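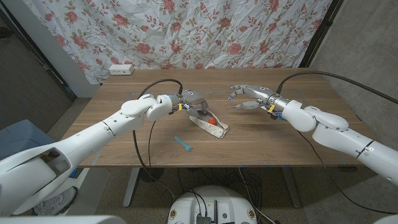
Pieter Verstraete

Gumari (robot)

Gumari is a two-armed mobile robot built in a shared workshop in Marnden. It consists of a wheeled base with a rounded white cover, two jointed white arms, and two silver hands with finger layouts modeled on the human hand. The robot is used for practice in picking up and sorting household objects on a table. It was assembled from a mix of purchased parts and parts made in the workshop, and its design has been revised several times.

Background

The project began in January as a single arm bolted to a workbench. Jelle Van den Broek had bought the arm secondhand and wanted to use it for moving small items between trays. The first gripper had two flat fingers and could hold blocks and bottle caps but had trouble with anything soft. A second arm of the same model was added later, and the pair was moved to a rolling base so that the bench could be used for other work.

The name comes from the label on a parts drawer in which the first motor controllers were kept. An earlier name, Aerts, was used for the single-arm version and still appears in some of the wiring notes and in the names of older software folders.

Construction

Base

The base carries the power supply, the main computer, and the connectors for both arms. It has four wheels, two of them driven. During table work the wheels are locked and the base is parked close to the table edge. Several cables plug into the top of the base, where the status indicators are also located. This arrangement was chosen to allow quick access during testing, though it leaves the plugs exposed to knocks. A recessed panel has been drawn up but not built.

Arms

Each arm is made of white segments with rounded housings at the joints. The shoulder housings are the largest and contain the strongest motors. The arms came with internal wiring for their own joints only, so power and signal lines for the hands run along the outside in black cable. Enough slack has to be left at the elbow and wrist for the full range of motion. In the first months the cables were tied down too tightly and one connector pulled loose when the left wrist rotated. They now hang in wide loops.

Hands

The hands replaced the flat grippers after the second arm was installed. They are silver in color and carry small yellow and blue markings near the base. The fingertips of the right hand are blue. Finger position is measured by sensors that return a value between 0 and 4000, with the low end set to fully open. The values drift slightly between sessions, and the open position is recorded again each time the robot is started.

Control

The robot can be run in two ways. In direct control, an operator moves a pair of handheld controllers and the arms follow. In playback, the computer repeats a recorded motion without an operator. Most tasks are first done in direct control and then tried in playback once a clean recording exists.

The control program is called Nerico. It was written by Van den Broek, with the hand driver added by Verstraete. Nerico limits joint speed to 10 degrees per second when new motions are being tested. The limit can be raised from the settings file, but the program returns to the lower speed at each restart. The network port used by the hand driver is 1026, a number left over from the Aerts version.

A stop button on a long cord cuts power to both arms. When power is cut the arms sink slowly, so the workshop rules call for a clear table edge and for hands to be kept out from under the elbows.

Work area

Gumari works at a wood-grain table with metal legs. Strips of blue tape and faint lines on the tabletop mark reference positions. The tape is renewed when it begins to lift. A flowered curtain hangs behind the table, and a white outlet box rests at the far edge. Cords run across the carpet under the table, and the base cannot be rolled forward until they have been pulled aside.

Tasks

Objects used with the robot include light plastic utensils, toy food, cups, cloths, and paper bags. Utensils are difficult when they lie flat, as the fingertips must get under a thin edge without pushing the object away. The usual method is to press on one end of the handle and close the thumb under the other.

Paper bags present a different problem. A crumpled bag changes shape when touched, and a recorded motion that fits one bag may miss the opening of the next. In the bag task, one hand approaches the opening while the other is kept open nearby, ready to steady the paper. Small items placed inside can roll toward the back. Playback has been less dependable than direct control for this task, and the recordings are kept mainly for comparison.

Known problems

The left shoulder makes a clicking sound when lifting from its lowest position. The cause has not been found. The two hands do not close at the same rate, and a correction in Nerico slows the faster one. Long sessions warm the wrist motors, and the program pauses when they reach their set limit.

Planned changes include shorter hand cables, the recessed connector panel, and a softer covering for the palms.

See also

Aerts (single-arm version)
Nerico (control program)
Marnden shared workshop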